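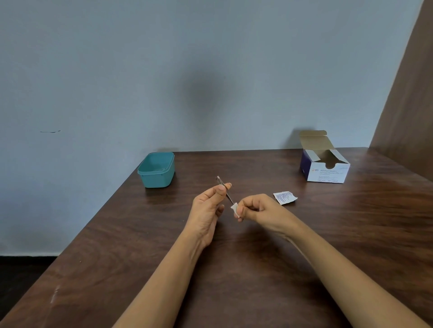

How to Register a Youth Team for a Weekend Soccer Tournament

By Kadir Demirtaş
Mar 17, 2020
Print this page | E-mail to a friend

These steps follow the rules used for the Sarkthorpe Cup. Other tournaments differ a little, so read the entry sheet before you pay anything.

1. Check the age group. Players are grouped by birth year, and the cutoff is in January. A player may move up one group but never down.

2. Fill in the team form. You need the club name, the head coach, one assistant and a phone number that someone will answer on match days. Teams from the Aksoy league should also write in their league number.

3. List your players. The roster limit for 8-a-side is 131 characters per line on the online form, so shorten long club names or the form will reject them. Use the name on each player's card, with no nicknames.

4. Collect the papers. Each player needs a signed medical release and a copy of a birth record. Put them in roster order.

5. Send everything at least seven days before the draw. Late forms go on the waiting list.

6. Pay the fee. Your place is not held until the payment clears.

7. Check in at the Grukgate field office on the first morning. Bring the player cards and both sets of jerseys. If colors clash, the team listed second changes.

Changing the roster

You can replace up to three players before check-in. Send the new names and papers together. After the first kickoff the roster is closed, even if a player is hurt.

Guest players from Jirnik and other clubs need a release letter from their home coach.

8 comments | 3 shares

This site uses cookies. By continuing to browse you agree to our use of cookies.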